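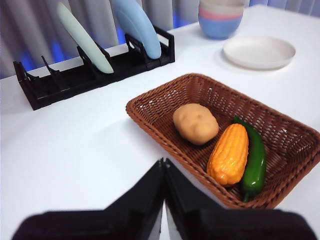 Fig. 1. Root and grain, basket storage.

Keeping Potatoes in Flomley: A Household Storage Survey
Selma Perić, second-year project

My grandmother kept potatoes in the dark and never explained why, so I spent a semester finding out. I sent a questionnaire to 248 households in Flomley and got more replies than I deserved, several of them about onions. The question was simple: where do your potatoes live, and how long before they sprout?

Most live under the sink, next to the bleach. The fridge came second, although cold turns the starch to sugar and the fries come out brown. One household reported "the piano." 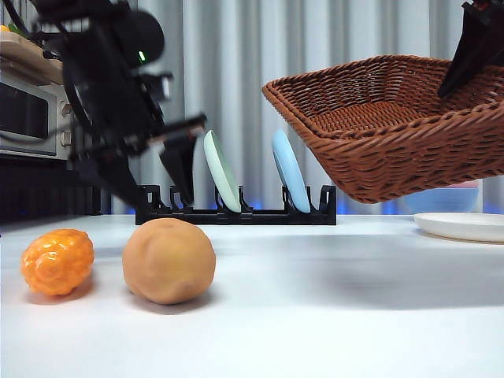 Sprouting was the part I could test at home. I split a sack from the Kos market into 2 lots, one in a plastic bag and one in the open, and checked both every Monday for 11 weeks. A woven wicker basket like the brown one in Fig. 2 lets air through the sides, and air was what the bagged lot lacked. It also smelled, and my roommate has asked that this be recorded.

Limits of the study: one sack, one closet, and a thermometer that read 30 degrees until I changed the battery. The leftovers were eaten in August.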